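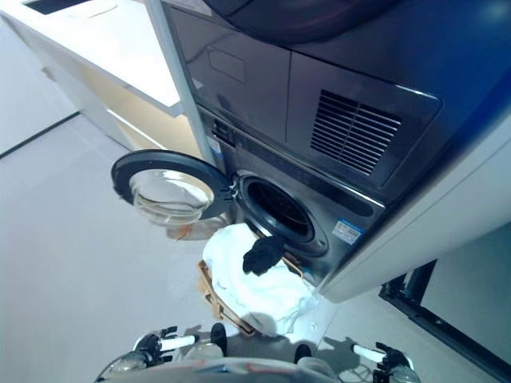 The laundry room at Skasbridge House serves 50 residents, and Domnica Anghel has supervised it for 3 years. She spoke with the residence newsletter about the new sorting guidelines, which take effect in October.

"Most of the questions I receive concern mixed baskets," Ms. Anghel said. "A resident brings down white towels, and there is a black sock lying on top. It goes into the drum with everything else, and the towels come out gray."

Under the guidelines, whites and darks are to be separated before the washer door is opened. Ms. Anghel recommends emptying the basket completely and checking inside folded items, where small garments are easily missed.

"I ask residents to look at the rubber gasket as well," she said. "Small things stay behind in the fold, and the next person finds them."

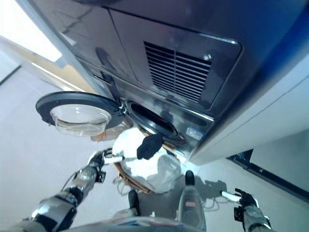

Fadwa Bennani asked whether a single dark sock could do any harm if it had been washed many times before. Ms. Anghel replied that older items present less risk, but that she would still keep them out of a white load.

She also requested that the washer door be left open for 20 minutes after each cycle so that the drum can air out. Baskets may be kept beside the machine during a wash and should be taken back upstairs afterward.

"It is a shared room," she said. "We would like it to be ready for whoever comes next."

Filed under: Residence Life, Laundry & Housekeeping
4 shares | 1 comment
Contact the Residence Office | © 2018 Skasbridge House | Back to top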